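Comparing Two Grippers on a Packing Task

4 min read

In May our group at Prirholm was asked to recommend a gripper for unpacking and repacking small electronics. Irena Cieślak prepared the test plan, and I was responsible for the arms and the wrist cameras. The two candidates were the Clivov parallel gripper and the Pulus.

Each trial used an open cardboard mailer with the printed instruction sheet laid flat in the bottom. The grippers were brought to a starting position on either side of the table before any item was handled.
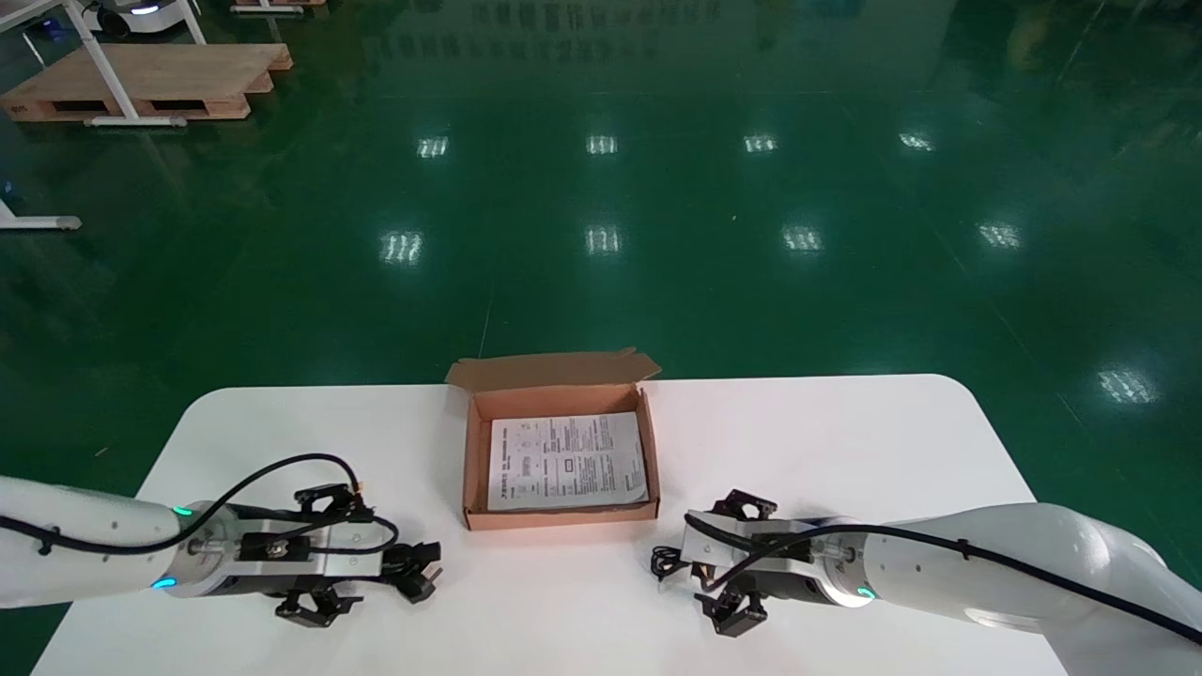 Handling Cable

Rigid items gave us little to discuss. Cable was more demanding – a loose coil changes shape as the fingers close, and a grip that holds one loop may miss the next. We ran 40 trials and recorded a success only when the whole coil left the surface and stayed together for the move. The count was 28.

Most of the failures came from closing too high on the bundle. Getsemaní Zamudio lowered the approach height and reduced the closing speed, and we repeated the worst cases.

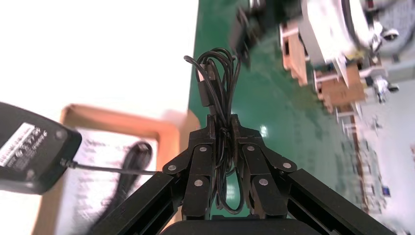

The wrist camera settings also required attention. With automatic exposure, a bright area near the box could wash out one side of the view, so we intend to fix the exposure before the next round. Braulio Villaseñor has asked for the same trials with a stiffer cable, and those results will be posted separately.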